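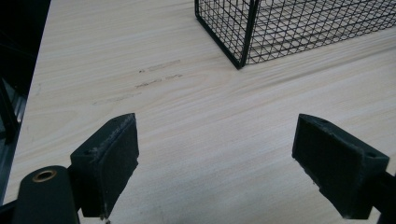 Handgreifer über dem Vorführtisch, rechts oben der Drahtkorb.

Der Besuch aus Prundow

Die Delegation traf um 9 Uhr in Harham ein und wurde am Seiteneingang empfangen, da der Haupteingang an diesem Vormittag den Anlieferungen vorbehalten war. Frau Melnyk, Leiterin der Prüfstelle Prundow, hatte darum gebeten, von einer Begrüßungsansprache abzusehen. Die Ansprache war jedoch geschrieben, und so trug Herr Lemieux sie im Treppenhaus vor, zwischen dem ersten und dem zweiten Absatz, in einer gekürzten Fassung.

Das Haus Harham unterhielt zu jener Zeit eine Abteilung für angeleitetes Greifen, die intern unter der Bezeichnung Fan geführt wurde. Woher die Bezeichnung stammte, war in den Unterlagen nicht festgehalten. Die Aufgabe der Abteilung bestand darin, alltägliche Handgriffe mit einem in der Hand geführten Greifer auszuführen und aufzuzeichnen, damit eine Maschine sie später übernehmen konnte. Man nahm etwas auf und legte es wieder ab. Eine Sitzung umfasste 42 Durchgänge, und zwischen zwei Sitzungen war eine Pause von 30 Minuten vorgeschrieben.

Frau Melnyk hatte die Akte gelesen. Sie trug sie unter dem Arm, mit schmalen Papierstreifen an den Stellen, zu denen sie Fragen zu stellen beabsichtigte.

"Wer führt heute vor?", erkundigte sie sich, als man den Raum betreten hatte.

"Frau Gagnon", sagte Herr Lemieux. "Sie ist seit der Einrichtung der Abteilung bei uns."

Jade Gagnon stand bereits am Tisch. Sie hatte den Greifer in der rechten Hand und grüßte mit der linken, was Frau Melnyk mit einem Nicken zur Kenntnis nahm. Neben ihr saß Brayden MacLeod vor dem Protokollheft. Er war der Abteilung im Juli zugewiesen worden und hatte bislang keinen Durchgang selbst ausführen dürfen; die Dienstordnung sah dafür eine Einarbeitung von 16 Wochen vor.

Der Tisch war aus hellem Holz. Man hatte ihn aus der Lehrwerkstatt Arnberg übernommen, als diese geschlossen wurde, und seine Platte war im Übernahmeprotokoll als einwandfrei bezeichnet. Frau Melnyk beugte sich darüber und legte den Zeigefinger neben einige blassgraue Striche.

"Was steht hier?"

Herr Lemieux trat hinzu. Er betrachtete die Stelle, nahm die Brille ab und betrachtete sie noch einmal.

"Es dürfte sich um Gebrauchsspuren handeln."

"Es sieht aus wie Schrift."

"Es ist nie gelesen worden", sagte Herr Lemieux.

Frau Melnyk zog einen der Papierstreifen aus der Akte und machte eine Notiz. Dann bat sie darum, mit der Vorführung zu beginnen.

Frau Gagnon führte den Greifer über die Platte, bis beide Backen nach vorn wiesen. Sie öffnete sie so weit, wie es ging, und wartete. In der Abteilung galt die Regel, dass jeder Durchgang mit einem Innehalten anzufangen habe. Der Greifer sollte zuerst den leeren Tisch zwischen seinen Backen haben, einen Atemzug lang, und erst danach den Gegenstand. Über die Dauer eines Atemzugs hatte es im ersten Jahr einen Schriftwechsel gegeben, der sich auf 320 Blatt belief und ohne Ergebnis zu den Akten genommen worden war.

"Durchgang eins", sagte Herr MacLeod.

Die Backen schlossen sich um ein Garnknäuel, das Frau Gagnon bereitgelegt hatte. Sie hob es an, trug es zum Drahtkorb und ließ es hinein. Herr MacLeod setzte einen Haken. Sie nahm das Knäuel mit der freien Hand wieder heraus, legte es an eine andere Stelle und hielt inne.

"Durchgang zwei."

Frau Melnyk verfolgte elf Durchgänge, ohne sich zu äußern. Beim zwölften fragte sie, ob die Vorführende stets dieselbe Höhe einhalte.

"Nein", sagte Frau Gagnon. Es war das erste Wort, das sie an die Delegation richtete. "Das soll ich auch nicht."

"Die Akte spricht von gleichbleibender Ausführung."

"Gleichbleibend sorgfältig", warf Herr Lemieux ein. "Die Formulierung stammt aus dem Entwurf. In der genehmigten Fassung steht auf Seite 16 ein Zusatz."

Frau Melnyk schlug die Seite auf und las den Zusatz, ohne die Lippen zu bewegen. Anschließend erbat sie eine Unterbrechung.
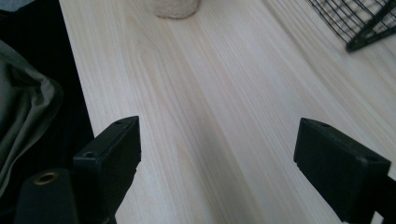
Während der Pause blieb Frau Gagnon am Tisch, obgleich im Nebenraum Kaffee gereicht wurde. Herr MacLeod blieb ebenfalls. Er hatte das Protokollheft zugeklappt und den Stift daraufgelegt, wie es vorgeschrieben war.

"Darf ich Sie etwas fragen?", sagte er.

"Solange es nicht ins Heft kommt."

"Woran denken Sie, wenn Sie innehalten?"

Frau Gagnon überlegte. Sie bewegte dabei die Backen des Greifers zusammen und wieder auseinander, sehr langsam, so wie andere Leute einen Kugelschreiber drehen.

"Am Anfang habe ich an den Gegenstand gedacht", sagte sie. "Ob er rutscht. Jetzt denke ich an denjenigen, der es nach mir macht. Er sieht nur den Tisch. Er weiß nicht, dass ich müde bin oder dass im Nebenraum jemand lacht. Er hat nur das, was zwischen den Backen ist, und dann soll er wissen, wohin."

"Derjenige", wiederholte Herr MacLeod.

"Die Maschine. Schreiben Sie von mir aus die Maschine."

Er erinnerte sie daran, dass er nichts schreibe.

Aus dem Nebenraum war die Stimme von Herrn Lemieux zu hören, der die Geschichte der Lehrwerkstatt Arnberg erläuterte. Er tat dies ausführlich. Die Werkstatt habe über Jahrzehnte Tischler ausgebildet, und eine Ausbilderin namens Lise Campbell habe die Gewohnheit gehabt, ihren Lehrlingen vor dem ersten Schnitt das Werkzeug wieder aus der Hand zu nehmen. Sie habe verlangt, dass man zunächst das Holz ansehe. Manche hätten eine Stunde lang gestanden. Es habe Beschwerden gegeben -- auch diese seien im Archiv einsehbar, soweit die Fristen es zuließen.

"Und die Maße?", hörte man Frau Melnyk fragen. "Wo haben die Lehrlinge die Maße notiert?"

Darauf folgte eine Stille.

"Auf dem Tisch, nehme ich an", sagte Herr Lemieux.

Als die Delegation zurückkehrte, ging Frau Melnyk ohne Umweg an die Platte. Sie stellte sich an die Längsseite, dann an die Schmalseite, und bat schließlich darum, die Deckenbeleuchtung auszuschalten. Herr Lemieux kam dem nach, nachdem er sich vergewissert hatte, dass keine Vorschrift entgegenstand. Im Licht des Fensters traten die Striche nicht deutlicher hervor. Sie blieben blass und verwischt, und Frau Melnyk richtete sich wieder auf.

"Ist die Stelle in den Aufzeichnungen enthalten?"

"In etlichen", sagte Frau Gagnon. "Ich arbeite oft darüber."

"Dann wird die Maschine sie ebenfalls gesehen haben."

"Gewiss."

"Wird sie annehmen, dass die Striche zur Aufgabe gehören?"

Die Frage war in der Akte nicht vorgesehen. Herr Lemieux blätterte dennoch. Herr MacLeod, dem das Wort nicht erteilt worden war, sagte, man könne es prüfen, indem man den Tisch einmal umdrehe, die Vorderseite nach hinten, und die Maschine denselben Griff ausführen lasse. Er errötete, sobald er es gesagt hatte.

"Steht dem etwas entgegen?", fragte Frau Melnyk.

Herr Lemieux teilte mit, dass für das Versetzen von Mobiliar ein Antrag erforderlich sei. Für das Drehen am selben Ort enthalte die Hausordnung seines Wissens keine Bestimmung.

Man drehte den Tisch zu viert. Der Korb wurde zuvor heruntergenommen und danach wieder aufgestellt, und Frau Gagnon rückte ihn zweimal zurecht, bis sein Abstand zur Kante ihr richtig erschien. Frau Melnyk hatte hierfür die Akte auf den Boden gelegt. Einige der Papierstreifen waren herausgefallen, und sie steckte sie später an anderen Stellen wieder ein, offenbar ohne auf die Seiten zu achten.

Die Vorführung wurde mit Durchgang dreizehn fortgesetzt. Beim zwanzigsten trat Frau Gagnon zur Seite und hielt Frau Melnyk den Greifer hin.

"Das ist nicht vorgesehen", sagte Herr Lemieux.

"Die Dienstordnung gilt für Angehörige des Hauses", sagte Frau Melnyk. "Ich gehöre dem Haus nicht an."

Sie nahm das Gerät in beide Hände. Es war schwerer, als sie erwartet hatte, und ihre Unterarme senkten sich ein wenig, ehe sie es ausglich. Sie öffnete die Backen. Zwischen ihnen lag das Holz mit seiner Maserung, die schräg von ihr fortlief, und sie hielt inne.

Herr MacLeod hatte den Stift angesetzt. Er wartete einen Atemzug und noch einen. Herr Lemieux sah zur Uhr, dann zu Frau Gagnon, und Frau Gagnon schüttelte kaum merklich den Kopf. Draußen wurde eine Lieferung abgeladen.

"Durchgang einundzwanzig", sagte Herr MacLeod nach einer Weile sehr leise.

Im Prüfbericht, der dem Haus Harham auf dem Dienstweg zuging, war die Vorführung als ordnungsgemäß eingestuft. Unter Punkt vier wurde empfohlen, die Tischplatte weder abzuschleifen noch zu ersetzen. Eine Begründung war nicht beigefügt. Herr Lemieux forderte sie schriftlich an und erhielt eine Eingangsbestätigung.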